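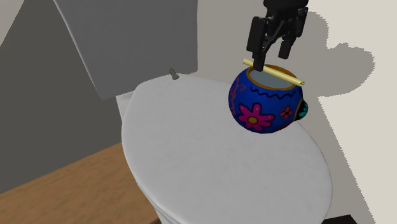
シミュレーション課題「棒とつぼ」より。便器のふたの上、青い花柄のつぼの口元で棒をつかむグリッパー

報道関係各位
2023-12-05
オレリャナ工科学院 ロボット部

学生ロボット部、シミュレーション競技会「Kerora杯」本戦に出場決定
家庭内の片付け作業をロボットアームに、学生チームが制御を一から開発

オレリャナ工科学院ロボット部(部長:チャン・イエン 以下「当部」)は、学生対象のシミュレーション競技会「Kerora杯」の予選を通過、本戦への出場が決まりましたのでお知らせします。予選参加は29チーム、うち本戦進出は9チーム。当部の出場は3回目、本戦は初。取り急ぎのご案内となりますこと、ご容赦ください。

■ 競技の概要
Kerora杯は、実機を使わず、計算機上の住宅空間でロボットアームを動かす学生大会です。今年のテーマは「水まわりの片付け」。台所、洗面所、トイレの各部屋に小物が置かれ、指定の物をつかむ、運ぶ、入れる。部屋の配置と小物の位置は試行ごとに変わります。採点は完了の可否、所要時間、それから周囲の物への接触。接触の減点が重いのが今年の特徴で、速いだけのチームは予選でかなり落ちました。

■ 当部の取り組み
開発開始は9月。メンバーは7名、うち1年生が3名。授業のない夕方と、計算機室の空き時間をぜんぶ使いました。役割は次のとおり。

把持計画:ウリセス・アラルコン(3年)
動作生成:ケッサラ・インタラスック(2年)
環境設定・記録:ツァオ・ティエンユウ(2年)
指導教員:レナト・オヘダ(制御工学)

最初の1か月は台所の課題だけ。皿、コップ、引き出し。ここは比較的順調に進みました。つまずいたのはトイレの部屋。通路が狭く、ふたの面は丸く、物の置き場所がいつも中途半端。点数の伸びが止まったのもこの部屋です。予選の締切直前まで残った課題が「棒とつぼ」でした。細い棒をつかんで、近くのつぼまで持っていく。文字で書くとこれだけです。
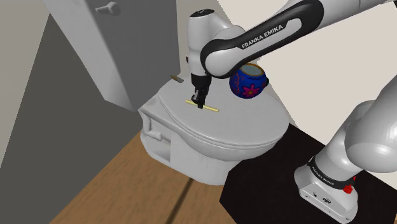 把持計画を担当したアラルコンは、棒の課題を「つかむ前にほぼ決まる」と話します。細い物は指の位置が少しずれるだけで傾き、次の動作に全部ひびく。そこで当部では、指を閉じる前の姿勢を毎回記録し、あとで全員で見直す方式にしました。見直しで時間をかけたのは、アームの曲がり方です。Franka Emikaのアームは手首を真下に向けて黄色い棒をまたいでいますが、その上側のリンクのすぐ下に青いつぼがあり、触れそうなほど近い。手先だけ見ていると気付きません。以後、手先の経路とは別にリンク全体の距離を計算し、近すぎる姿勢は候補から外すよう改めました。計算は重くなりましたが、接触減点の対策としてはこれを優先しています。

動作生成の担当インタラスックからもひとこと。「棒の向きが毎回違うので、つぼの口に対してどの角度で近づくかが悩みどころです。横向きのまま口の上まで来ると、そこから立てる余地がない。本戦までにここを直します。直らなかったら夜も直します」

■ 指導教員コメント(レナト・オヘダ)
「学生には、失敗した試行を消すなとだけ言いました。最初は嫌がっていましたが、9月の記録がいま一番役にたっています。本戦は初めて見る部屋が出るそうなので、正直どうなるか分かりません。落ち着いてやってほしいです」

■ 本戦について
会場:プラスベルグ会館 2階ホール
形式:各チーム持ち時間内に、未公開の部屋を含む課題を実行。試行の様子は会場スクリーンに投影
観覧:無料、事前申込制。席に限りがあります
取材:可。ホール後方に記者席あり、試行中のフラッシュはご遠慮くださいください

出場順は当日抽選。時刻表は大会事務局より後日発表予定、届き次第、当部の掲示にも載せます。

■ 協力
計算機の貸与:株式会社Stara
会場での技術補助:イフォー・ジェームズ(本学技術職員)

■ 今後の予定
本戦後、記録と設定ファイルをまとめ、学内向けの報告会を開きます。日程は未定。来年度の新入部員向け講習にも、「棒とつぼ」をそのまま教材として使う計画です。初心者には少し難しいとの声もあり、つぼを近くに置かない易しい版も準備中。プログラムの経験は問いません。

■ 画像の使用について
本資料の画像2点は、記事でのご使用に限り自由にお使いいただけます。クレジットは「オレリャナ工科学院ロボット部」。トリミング可、色の変更は不可。大きいサイズが必要な場合はご連絡ください。

■ 本件に関するお問い合わせ
オレリャナ工科学院 ロボット部 広報係(担当:ツァオ)
部室:実習棟1階、計算機室となり
受付:放課後のみ。お急ぎの場合は学院代表窓口より「ロボット部広報」とお伝えください

以上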